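Unit 2. Reading a specification sheet for a portable computer

In this unit we look at how a seller describes a machine on paper, and what the buyer should read from it. The sheets for the Plukness and the Prirden are in your course folder. Please bring them to class, printed.

Processor. The name of the chip says little alone. Look for the number of cores and for the power limit in watts. Two laptops with the same chip can run at very different speeds, if one of them has a small fan or no fan.

Battery. "Up to 22 hours" is measured by the maker, usually with a dim screen and one video playing. Look for the capacity in watt-hours and compare this number between the machines.

Weight. The Prirden sheet gives 1539 grams, but read the small line under the table – the charger is not included. For a student who carries both every day, the charger must be added.

Storage. Part of the disk is already taken by the system and by the recovery files. The sheet gives the full size of the disk, so the free space on the first day is always smaller.

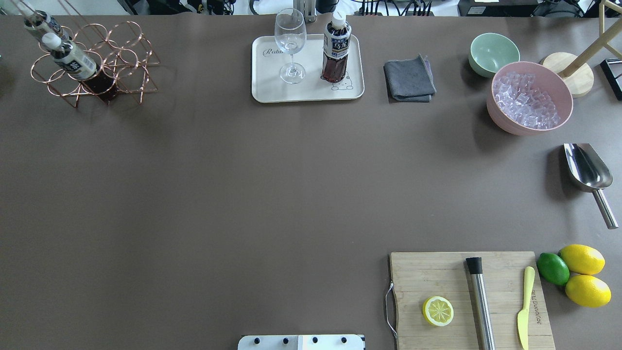 Screen. Brightness is written in nits. The Ghanem tablet, which we discussed in Unit 1, has 800, and this is comfortable near a window. If the sheet gives no brightness at all, write "not stated" in your table and do not guess.

Exercise for next time: choose one of the two laptops and write half a page for a buyer in Mornesberg who uses it for office work only. Say which lines of the sheet matter for this person and which do not. Put the source of every number in brackets.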